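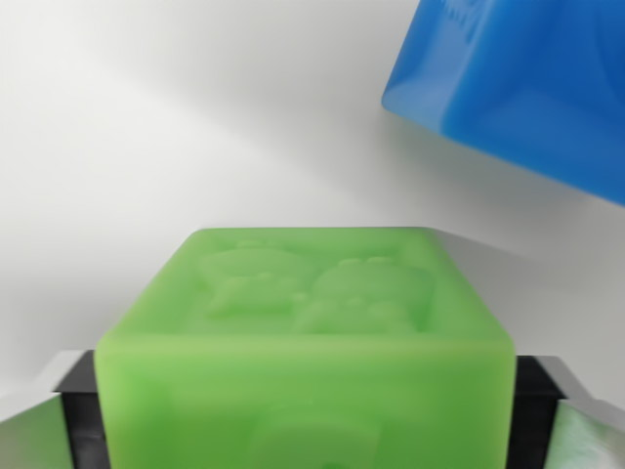

February, nearly eleven at night, sitting on the floor with my back on the radiator

My thumb hurts! I didn't know you could strain a thumb doing this job but apparently if you squeeze the trigger on the hand controller all day long, you can. Kanako says to hold it looser. Kanako has been doing this since the Flandoncombe days and can probably work the thing in her sleep, so I nodded and kept squeezing it like I was hanging off a cliff.

So, blocks. The soft squishy ones with the little animals (I think they're animals, I've had the same green one in front of me for hours and I still couldn't tell you what the one on the right with the bumps on its head is supposed to be. Bear? Awuor says hippo. We have not settled it). You can see light right through them, and that's the whole point of this batch, because the last model was fine on painted wood and then got weird around anything see-through. The white table and the white backdrop don't help. The green sort of glows and the edges go soft on the monitor, and you find yourself guessing where the top corner is.

I got 38 good ones before lunch, which I was very proud of until I looked at the sheet and saw what Awuor does in a morning. The target for the green block is 292 and we share it among the three of us, then blue, then both together with me picking whichever one the prompt says. The whole set is supposed to come to 900 by the end of the month. I try not to think about that number while I'm driving the arm because my hands go stiff.

What I'm slowly getting the hang of is the grip. You want the fingers to come down on both sides and stop with a bit of the block still poking up above them. If you go too deep you bump the table and the episode's trash, and if you stay too high the block squirts out like a bar of soap. I had one shoot clean off the table and under Awuor's chair in the first hour. She didn't even look down, just stuck her foot out and stopped it.

The other thing is going slow at the end. I kept rushing the last inch because I wanted to be done, and Kanako played some of mine back for me and, oh boy. You could see it. This quick little grab, every time. She said if I teach it to snatch, it'll snatch, and then it'll be snatching at somebody's eggs in a year. So after lunch I did them slow. Approach, pause, lower, close, lift. I said the words under my breath until Awuor asked me to please stop.

We threw out 28 of mine in total. Some were fair (the soap ones) and some I wanted to argue about, like the one where I grabbed it crooked, opened up, and got it right on the second try. I thought a fix like that would be useful for it to see! Kanako said yes, but it goes in a different folder, with a different label, and I hadn't labeled it. So I spent a good half hour learning the labeling page, and Costello logged me out twice in the middle of it. I hate Costello. Everybody hates Costello. The people from Clatari are supposed to come look at whether we can switch to theirs, but they were supposed to do that in the fall too.

Oh, and I forgot to move the blue block between runs for a whole stretch, just left it sitting off to the right. Kanako caught it. It has to wander around or the model starts thinking green is whatever's not in that corner. I've written MOVE BLUE on a sticky note and put it on my monitor and now I can't not see it.

Called Mom on the bus. She asked what I did today and I said I picked up a block, and she said "and then what," and I said I put it down, Mom, and then I picked it up again. She wanted to know if they had dental.

Need to bring: hand cream, the good scissors for Awuor, the Bollitz cable I took home by mistake. Also ask Kanako if I can swap hands, because if the left thumb's fresh I don't see why not.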